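My grandmother swept before breakfast, and I suspect half of Cusitbridge still does, bless them!

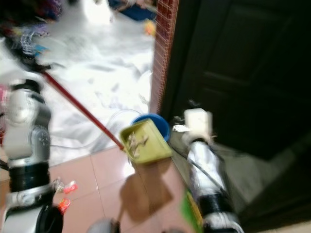

A long red handle and a dustpan with its small pale pile.

Hatice Ekinci, who has kept house on Darnari Street for 30 years, starts at the back door and works toward the front (her mother did it the other way, and they argued every June), and she won't hear
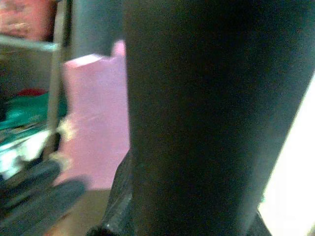 of doing it after dark, when, as the old folks had it, you might sweep your luck out with the crumbs.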